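Shared Kitchens and the Electricity We Don't Notice
Final report, Household Energy and Daily Life, spring term

When I signed up for this course I thought I would write about solar panels, like nearly everyone in my section did. Then in March the heating bill for our student house in Demulholm came in, taped to the fridge as usual, and the seven of us stood there arguing over it with our coats still on. Somebody blamed the showers, somebody blamed the space heater upstairs, and I went to bed wondering how much of it came out of the kitchen. So that became my project, and I am glad it did, even if it meant spending a lot of evenings reading a plug-in meter with a flashlight!

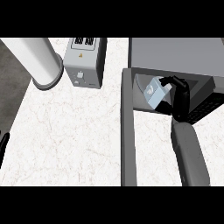

Asnakech Wolde

My question was a simple one: how much electricity do small kitchen appliances use in a shared student house, and how much of that happens while they are just sitting there plugged in? I wanted to look at the things that live on the counter, the toaster, the microwave, the kettle and the coffee maker, and leave the big built-in ones alone. The oven in our house is wired straight into the wall anyway, and I had no safe way to measure it.

I studied two houses, ours on Fonari Street and the one my friends rent on Adden Hill, which gave me 15 people and 8 appliances altogether. Each appliance was measured for one full week with a plug-in meter borrowed from the Haberkorn lab room. I also left a notebook in each kitchen and asked people to write down when they cooked something. The Adden Hill notebook came back with wonderful entries (one of them is a full recipe for lentil soup, which I have since made twice), but there were two evenings with no notes at all, and I had to leave those out of the part on habits.

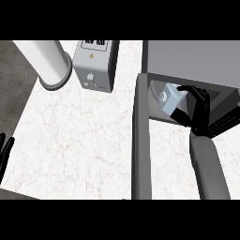
The kettles surprised me the most. I had always thought of a kettle as a tiny thing, and it does run for only a few minutes at a time, but in a house where everybody makes their own tea at a different hour those minutes pile up. Both kettles were at the top of the list for their kitchens. People told me they fill them to the maximum line out of habit, even for one cup, and I do exactly the same, or I did until I started this.

Standby use was smaller than I had hoped to find, if I can admit that in a report. The microwaves with a clock on the front drew a little power all day long, and the toasters drew nothing I could measure. My housemates had been unplugging the toaster every night for months and leaving the microwave on, so we have now swapped that around.

I also gave everyone a short survey, and I was able to compare it with a campus housing survey that got 482 answers last year. In both, most people guessed that lighting was the biggest user in the kitchen. I think this is because a light left on is something you can see from the hallway, and it's the thing our parents all shouted about when we were small.

There are plenty of weak spots in my work. One week per appliance is short, and a cold week means more tea. The meter switches itself off if it gets bumped, and at Fonari Street it got bumped. I would also have liked to include a house with a real cooking schedule, where people eat together, to see whether sharing one pot of pasta makes the difference my grandmother always says it does.

If I carry this on next year I would like to begin with the kettles and try a marked line for one cup and for two, then measure again with the same people.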